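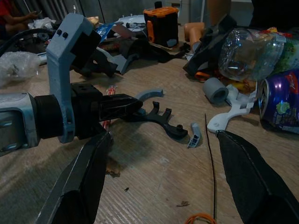 The shared worktables at Lostarach are sorted twice a year, once in early summer and again in October. Between those dates, members are expected to return what they have used, and for the most part they do. Small parts are the exception. They are set down during a job, another job begins beside them, and by the end of a season the table holds a mixture that no single member could identify in full. A black fork-shaped printed part lies within a short reach of a curved gray-blue arc, a short gray tube, and a clear plastic bottle with a green and white label. The bottle is a simple matter. The other items each need a decision, and the purpose of sorting is to see that the decision is made while the people who know the parts are still in the building.

This page presents the early summer sorting of the long table in the east room. The work was led by Lamisi Agbenyega, who looks after the parts store, with Kofi Gyamfi and Jasper De Graaf assisting. Fuseini Osei prepared the labels. Members who were unable to attend may wish to read the notes below before the next session.

How the table is sorted

Sorting begins with refuse. Bottles and cans go to recycling, and tape scraps, paper and foil go in the bin. Nothing printed, machined or wired is thrown away at this stage, however worn it may look. A cracked bracket is sometimes the only remaining pattern for a good one, and the store has twice had to redraw a part that was discarded too quickly.

Printed parts come next. These are grouped by shape first and by color second. Color is a poor guide at Lostarach, as several of our gray-blue pieces were made from the same spool for quite different jobs. Brackets, hooks and ring segments have their own trays. Anything with cutouts or prongs is placed in the tray marked Forks and Frames, a name that Mr. Gyamfi has asked us to reconsider and that will remain in use until a better one is proposed.

Cables and wire are coiled and tied before they are put away. A loose cable may be connected to something at the far end, and members are asked to follow it along its whole length before lifting it. Thin wire of uncertain gauge is kept in a separate jar. Rubber bands go in the tin by the door.

Assemblies are left whole. If a motor, housing or bracket is fastened to another part, it is moved as one piece and labeled as one piece. Taking an assembly apart is a separate task, carried out only with the agreement of the member concerned. 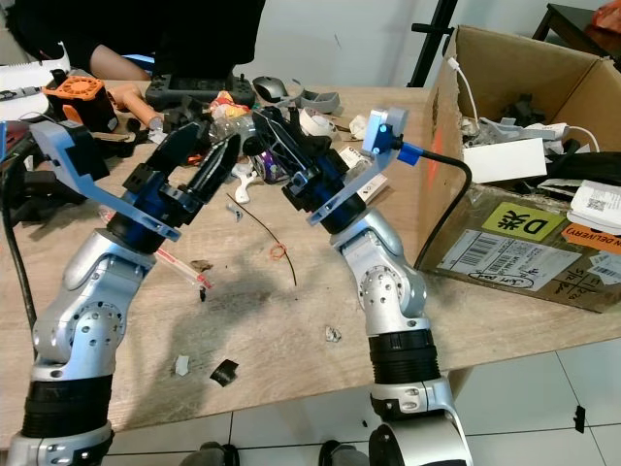
The light wooden table, with a computer mouse and a dark gray controller toward the back.

Input devices are the items most often asked about. A mouse or a handheld controller left on the worktable belongs in the equipment drawer and should be signed in there, even when it will be needed again the following morning. The orange parts cause similar questions. The motor unit with the round vented face is to be stored on the middle shelf, and the handle-shaped part should go beside it until a member confirms where it is used. Tools with a serrated blade are hung on the wall board — never laid in a tray with small parts, where a hand may find the edge first.

The clear tube with red markings is to be kept. Tubes of this kind are easily mistaken for packaging, and Ms. Agbenyega has asked that members look for printing on the side before disposing of one. White plastic parts present the opposite difficulty: they show up well against dark trays and very poorly against paper, so a dark tray has been set aside for them.

Trays and labels

The parts store now holds 36 trays in the new arrangement, replacing an assortment of boxes that had been added over the years. The trays were supplied by Stodari and fit the existing shelves without alteration. Each carries a card on the short side giving the contents and the month in which it was last checked. Cards are handwritten in pencil. An earlier set of printed labels was neater, but it went out of date quickly and was rarely corrected.

A further 12 trays are held in reserve. Members who need one for a continuing job may ask at the desk and should write their name on the card. A named tray may be kept for 50 days, after which its contents return to the general store. Extensions are given freely on request.

Unclaimed parts

Items that cannot be identified are placed on the lower shelf beside the east room door. Members are encouraged to look through them when passing. Parts still unclaimed in October will be offered to Kobina Nyarko for the beginners' bench, where odd brackets and housings are always useful for practice in measuring and drawing.

Inquiries about a particular part should be made to the parts store during opening hours. A short written description with measurements is a help, and a sketch is better still.

Last updated: June 21, 2020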